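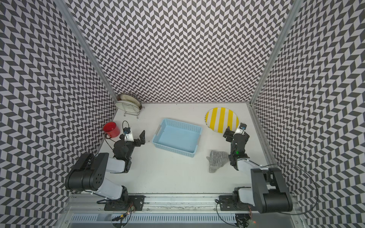

Why Kitchen Things Have the Shapes They Do

Every object in a kitchen has a shape, and the shape affects how the object works. This page looks at five common ones: a dish rack, a plate, a mug, a basket and an oven mitt. It is part of the Clendel home science pages, written by Teodor Brekke for readers in grades three to five.

The dish rack

A dish rack holds a plate on its edge. Water is pulled down by gravity. On a plate that lies flat, the water has no slope to run down, so it stays in a puddle and dries slowly. On a plate that stands up, most of the water slides to the lowest point and drips off. The thin water film left behind has air on both sides. Water turns into a gas and moves into the air - this is called evaporation.

A wire rack touches the plate in only a few small places. Water can get trapped wherever two things touch, so fewer touching places means faster drying.

The plate

A round plate has no corners. Corners are the parts of a dish most likely to chip, and food gets stuck in them. The rim is the outer ring. Some rims are colored, like the dark brownish one on the white plate in the rack. The color does not change how the plate works. Stripes, such as the yellow and white ones on the other plate, do not change it either.

The mug

A mug is a cylinder with one end closed. Hot liquid inside warms the wall of the mug. The handle stands away from the wall, so less heat reaches it and fingers can hold it safely. The shiny coating found on many mugs is called a glaze. It is a thin layer of glass, melted onto the clay in an oven called a kiln.

The basket

The light blue basket is plastic, and its sides are a grid of small rectangular holes. Holes do three jobs. They let air in, they let water out at the sides, and they make the basket lighter. The slot in the short side is a handle. It was molded, so it is part of the basket and cannot come unscrewed.

The oven mitt

Heat moves slowly through air that is held still. Knitted fabric is full of tiny air pockets between the loops of yarn. A material that slows heat down is called an insulator. A wet mitt is a poor insulator - water fills the pockets and carries heat to the hand much faster. Use a dry one.

Try it

Wet two matching plates under the tap. Stand one in a rack and lay the other flat on the counter. Look at both after 16 minutes and write down which has more water left on it.

Words to know: evaporation, cylinder, glaze, kiln, insulator.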